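Matte or satin black for an old stair railing?
Forum: Paint, Stain & Finishes

porchlight_pending
Posts: 9
Saturday, after lunch

Hi all! We have an iron stair railing that runs from the front hall up to the landing, and it has been painted so many times (white, cream, a truly sad brown) that the twisty bits on the spindles have gone soft and blobby. I finally stripped the bottom section and I want to go black with the whole thing. My question is matte or satin.

I bought a quart of the Riis metal enamel in matte because the chip looked gorgeous in the store. Then I painted one spindle and now I'm second guessing myself. In the morning it looks like velvet. In the evening, with the hall light on, it looks kind of gray? My sister says it looks like a chalkboard. The hall gets sun from one side only, if that matters.

Has anyone lived with matte black on something people touch all day? Two kids, one dog who leans on everything.

sandpapercuts
Posts: 1,442

Satin. Every time, on anything with a hand on it. I did a matte handrail for our place in Pustlow and within a month there was a shiny stripe right where everybody grabs at the turn. You can't touch it up either, the new spot dries a different black from the old one and you end up repainting the whole length. Matte is for ceilings.

gate_and_latch

Gonna disagree with the above, at least partly. I've had matte on my spindles for years and they look great – the spindles don't get handled, they get dusted (sometimes). It's the top rail that takes the beating. Do the top rail in satin and everything under it in matte. If it's the same brand and the same black you will not notice a difference unless you're lying on the stairs staring at it.

sandpapercuts
Posts: 1,442

You would notice. I would notice. Two sheens on one piece always reads as somebody running out of paint.

gate_and_latch

Well, you're not invited over then. Plenty of old houses have a wood cap on an iron railing, totally different sheen and color, and people love those.

porchlight_pending
Posts: 9

Ha, ok, I did not expect this to get heated. Can somebody talk about the gray thing though? Is that the paint, or did I do something wrong? I primed with the gray primer the guy at Griltham handed me, and I put on two coats.

mudroom_mike_drop

The gray is normal. Anything round in a matte black is going to catch light along the top and go gray there, because the finish scatters the light where a gloss would give you one skinny bright line. Flat surfaces hide it, round ones don't. It took me a while to get this through my head when I was doing curtain rods, I kept adding coats thinking the primer was coming through. Look at the big cylinder in this one: 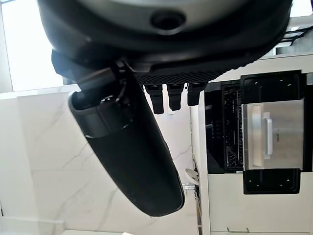 Smooth matte black, soft gray sheen along the upper edge of the cylinder.

So your spindles are going to do the same thing every evening when the hall light hits them from above. If you like that look, keep the matte. I like it myself. If it bugs you now it will bug you more when there's a whole staircase of it.

Two coats over gray primer should be plenty, by the way, but hold a flashlight straight at the spindle and look for thin places in the twists. Real thin spots are patchy. The sheen moves when you move the light.

porchlight_pending
Posts: 9

Oh that is super helpful, thank you! I just went and did the flashlight thing and the gray moves, so it's the light. Except in one twist, where there really is primer peeking out. Oops.

hinge_benefits

Can I ask what you stripped it with? I have the same blobby spindles, going on 4 layers, and I've been putting it off since last June. Heat gun scares me a little.

porchlight_pending
Posts: 9

Citrus gel stripper, plastic wrap over it, left overnight. Then a brass brush and a lot of muttering. The twisty parts took forever. I'm doing one section at a time so we can still use the stairs.

old_enamel

Before either of you goes any further, test for lead. Old railing plus a stack of old paint, indoors, with kids. The swab kits aren't perfect, and a lab test on a chip is better. No dry sanding until you know. I'm surprised it took this long for it to come up.

porchlight_pending
Posts: 9

Good call and I should have said. We sent a chip off before I started and it came back clean. The previous owners in Prornmont (we bought from a family that moved there) told us they replaced the railing when they redid the hall, so it isn't as old as the house.

hinge_benefits

I have not tested mine. Going to do that now, thanks.

sandpapercuts
Posts: 1,442

Since you're going to do it your way anyhow, here's one thing on matte. Don't wet sand the last coat. Somebody on here went over theirs with 2,000 grit to "smooth it out" and got a patchy half-gloss all the way up. If you get a drip, let it harden, knock it down with something around the same texture you used between coats, and recoat that spindle top to bottom.

gate_and_latch

Agree with that one completely. Mark the date.

mudroom_mike_drop

Also wipe it down with a damp cloth and nothing else. No furniture spray. The spray leaves a film, and on matte you'll see every swipe.

porchlight_pending
Posts: 9

Update, sort of. I went back to Griltham and got a small can of the Riis satin in the same black and did a short piece of the top rail with it. My husband can't tell the difference. I can, a little, when I'm coming down the stairs with the light on – but I think I'm ok with it? The dog has already leaned on it and there's hair in the paint, so that piece is getting redone regardless.

Still no idea what to do about the newel post. It's wood.

gate_and_latch

Start a new thread for the newel post or we'll be here all week.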